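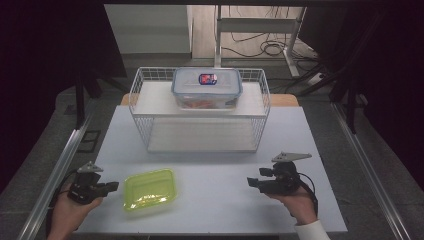

1/11

Budget season. The grown-ups would like to know why a pair of hand-held grippers and a box of leftovers need their own line in the plan for next year. Thread.

Two grippers, one per hand, a cable on each. Nonby wanted to sell us two full arms instead. The quote had a lovely cover page. I read as far as the number and then went for a walk.

2/11
So the plan is: grippers now, arms in November, if Siridon (our project, named during a very long meeting) is still alive by then.

3/11
Stuff I forgot to budget for last time: foam pads, spare foam pads, power strips, cable ties, and a table that doesn't wobble. The table was the biggest fight. Everyone has an opinion on tables.

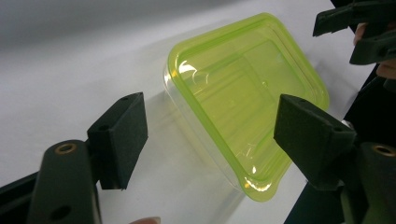
SHOP TALK

4/11
Food containers are the cheapest thing on the whole sheet and they eat the most hours. Clear plastic, green rim, glare on it. Try lining up two pads on something you can half see through.

5/11
Festska sells a "starter object kit" with 17 items in it. I priced the same sort of junk at the dollar store and came out more than 70 percent lower. Finance asked if the dollar store takes purchase orders. It does not.

6/11
Also on the sheet: a white wire basket. I had to fill in "expected service life" for a basket. I put down 2 years. The form took it, so that's policy now.

7/11
Wogan does a service contract on grippers. It covers the body, the cable and the screws. Guess which part it leaves out.

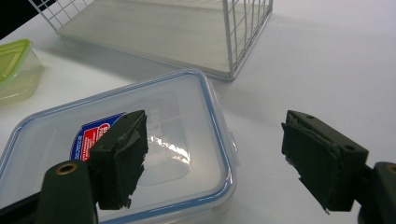 Foam pads, current condition. See line 3, "consumables."

8/11
I asked for a bag of pads. I was told to "get more life out of the existing ones." Look at those bottom edges and tell me where the life is.

9/11
If you're planning one of these: take your hardware number, then write a second number for everything that touches the hardware. Ours were closer than I'd like.

10/11
Still undecided on spare cables. Last year I skipped them to look thrifty. I did look thrifty, for a bit.

11/11
Sheet is due February 28, 2023. If anyone has a foam supplier who answers email, my replies are open.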